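Print | E-mail

The play kitchen is open again

Dear parents and friends of the Grestlow Toy Library,

After three weeks in boxes, the play kitchen is again ready to borrow. I want to thank Chiamaka Oyelaran, who washed every piece with me over two evenings, and the Holanda bakery, which gave us 60 paper bags for the small parts.

The kitchen was always one big set. A family took all of it home, and of course something stayed under a sofa. From now on we lend it in smaller sets. Each set goes in one bag with a list stapled to it. When you bring it back, please check the list with your child before you come to the desk. Children are very good at this, often better than me.

The cooking set has a frying pan, a pot, a spatula and the big colander. The colander is the piece that children ask for most. I did not expect this, but they wash everything in it, also the cars and the animals. The table set has plate, bowl and cup. The food comes in its own bag, and you can borrow it together with one of the others or alone.

Some words about the food. The banana has a peel that opens, and many small children try to pull it off completely. Please show them how it opens and closes. The ketchup bottle is only for pretending, so please do not fill it with water. Last November one family did this, and we needed many days until it was dry inside.

For cleaning, use warm water with a little soap and a soft cloth. Do not put the pieces in the dishwasher. Let them dry on a towel overnight before they go back in the bag.

The loan time is 11 days and you can extend it one time by e-mail. There is no fee for members. If a piece is lost, please tell us. We are not angry, we only want to correct the list so the next family does not search for it.

We are also looking for more toy vegetables, because we have much fruit and sauce but almost nothing green to cook. If your children have grown out of theirs, leave them in the basket by the door.

Edileuza Fontes

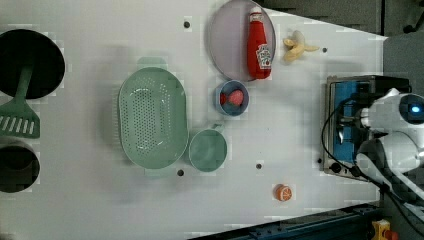
Birdie Strickland writes: We had the old big set at Easter and my two boys ran a restaurant from the hallway for a whole week. Soup every day, and the bill was always 300 dollars. I'm glad the food can be borrowed alone now, as we have plenty of pans at home already. I can bring toy peas, a cabbage and one carrot on my next visit. Would you take a little wooden cutting board too, or is that better kept for the shop corner?

Contact: Grestlow Toy Library, front desk | © 2025 Grestlow Toy Library | Back to top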